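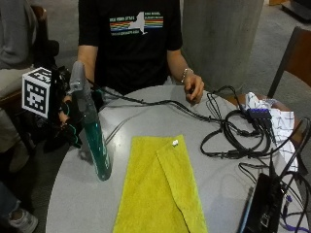
Bottle first, then the towel.

Conall had the glove on before Octavian Neagu had finished his tea.

"Is it logging?"

"It's logging! Go on, pick something up."

He closed his hand on the bottle and the hand on the laptop closed too, a stick-figure thing, half a beat behind, and Octavian whooped so loudly that the woman at the Losholm lathe switched it off to look.

They had been at this since April, 200 evenings' worth of arguing squeezed into one summer, and Rorach, the arm they were building in Kavanagh's back room, still couldn't hold a cup. But now it would have something to copy!

"Thumb's drifting," Conall said.

"Thumb's gorgeous. Do it again."

He did it again. The cables dragged after his wrist and he hitched them clear of the yellow towel with his elbow.

"How many do we need?"

"1000."

"Of the bottle?"

"Of the bottle. Then we fold." Octavian was already grinning at the graph. "Oh, look at that little finger. Look at it go!"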